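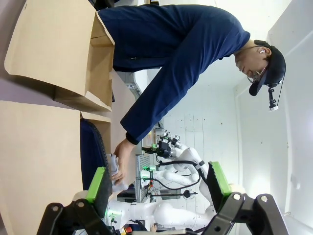 12/4/24

Sorting day. Started on the boxes from Heywood straight after breakfast and kept at it until two. The cloths were the worst of it. They had all gone in anyhow back in August, so every one came out creased and had to be shaken, looked at and put somewhere. White ones in the blue fabric bin, anything stained in a bag for rags. I had meant to fold them as I went but gave that up early on.

Two of the big cardboard boxes are sound enough to use again. I left the flaps open on one, as there is more to go in it tomorrow.

Found the Edero receipt at the bottom, 373 for the lot, which I had been looking for since the summer. Put it in the drawer with the Dulov papers.

Back aches from bending over. Soup for lunch, then a walk out to Skurkitside and home before the rain. Shelves still to wipe down, and I need more bags. Must ring about the collection and ask if they take cardboard flat or made up.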